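**Doresel update, Mar 17, 2021**

I've been itching to write this one up! Most of the winter at Doresel went into one narrow question: can a humanoid learn to pick soft things up off the floor if we train it only on its own head camera view, with no outside cameras at all? Pillows are our favorite test (they squish, they slide, and they never land the same way twice).

So we recorded 445 demonstrations, all from the head, with the robot's own arms and legs in the view. Then we trained two versions. One had its body masked out of the video, the other saw everything. I bet on the masked one, and I lost. The version that could see its hands and feet did better on pillows it hadn't met before, and the gap got wider when we moved the furniture. My guess is that it uses its feet as a kind of ruler for how far away the floor stuff is, but we haven't tested that yet.

It still has trouble when a pillow is tucked partly under a chair, so that's what I'm collecting now, up to 1000 more demos before we retrain. The Womero folks have offered to run the same comparison on their setup in October, which would be wonderful.

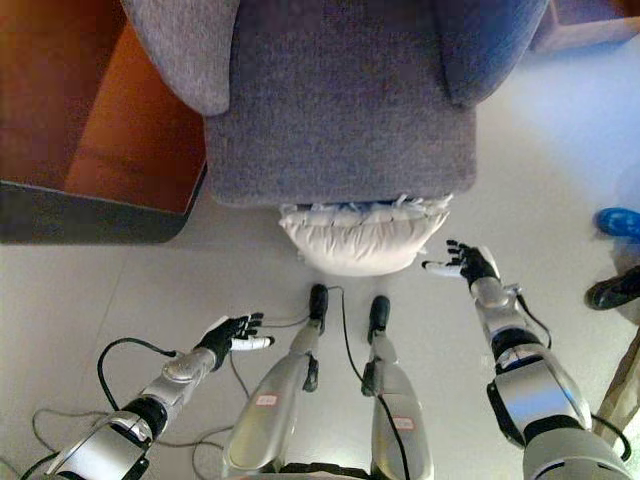 Tymoshchuk wrote back to the draft that the ruler idea is easy enough to check: put covers in a new color on the feet, change nothing else, and see whether the reaches start coming up short.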